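Search the help pages
Enter a word or model number
Go

Filed under: Worktops and tables > Sandum range > Assembly and first use

Print this page | E-mail this page

Sandum 1615 workbench table
Section 5: Levelling, oiling and first use

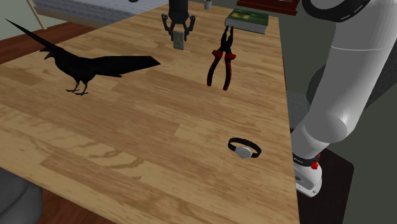

Before you begin, check that all the leg bolts from Section 4 are finger-tight only. They are tightened fully at step 6 below, once the table is level. If you have tightened them already, slacken each one by half a turn.

You will need the long spirit level, the hex key from the fittings bag, a lint-free cloth and the tin of Protero surface oil. The oil is packed separately and may arrive on a different day. Other hard-wax oils can be used, but do not mix two kinds on the same top.

Levelling the table

1. Move the table to where it will stay. It weighs nearly 800 newtons with the lower shelf fitted, so two people should lift it, one at each short end. Lift by the side rails and not by the top.

2. Screw all the adjustable feet in as far as they will go.

3. Lay the spirit level along the length of the top, close to the front edge. Find the lower end and unscrew the foot at that corner until the bubble is central.

4. Do the same along the back edge, then across each short end. You will probably have to go round twice, as each foot affects the others.

5. Press down on each corner in turn. If the table rocks, unscrew the foot that lifts until it just touches the floor.

6. Tighten the leg bolts, working from corner to opposite corner. Stop when the spring washer is flat.

7. Tighten the lock nut on each foot against the bottom of the leg.

Note: On a soft floor such as carpet or cork, leave the table overnight between steps 5 and 6. The feet will settle a little and you may need to adjust them again.

Caution: Do not unscrew any foot past the red line on the thread. If the floor slopes so much that the line shows, order the long feet, part 2169.

Oiling the top

The top leaves our Grokamdale works with one thin coat, enough to protect it in transit. It needs two more before it is used for wet work, food or glue.

1. Wipe the top with a barely damp cloth and let it dry for an hour.

2. Shake the tin well. Pour a small amount on to the cloth – a patch the size of a large coin will do for an area as wide as your forearm.

3. Rub the oil in along the grain. Do the edges as well, and the cut-out if you have the model with a cable port.

4. Leave for fifteen minutes, then wipe off everything that has not soaked in. Oil left standing will turn sticky and is hard to remove.

5. Let it dry overnight with a window open. Apply the second coat in the same way.

6. Wait 5 days before putting anything heavy or wet on the top. Light objects may be set down after one day, but don't slide them.

Caution: Cloths soaked in oil can catch fire by themselves as they dry. Soak used cloths in water and lay them flat outdoors to dry before you throw them away. Never leave them in a heap or in a closed bin.

Everyday care

Wipe up spills as they happen. Tea, coffee and red wine will mark oiled wood in a few minutes, and wet steel leaves a black stain. Light marks can be rubbed out with the fine pad and a few drops of oil. For deeper ones see Section 7.

Keep the table at least a hand's width from a radiator. Small changes in the width of the top between January and summer are normal, and the slotted brackets underneath allow for them. Do not replace the bracket screws with longer ones.

If you have fitted the Taipe clamp rail, check its screws after the first month of use.

Next: Section 6, Fitting the drawer unit

Page last changed Sun 7 March

Print this page | E-mail this page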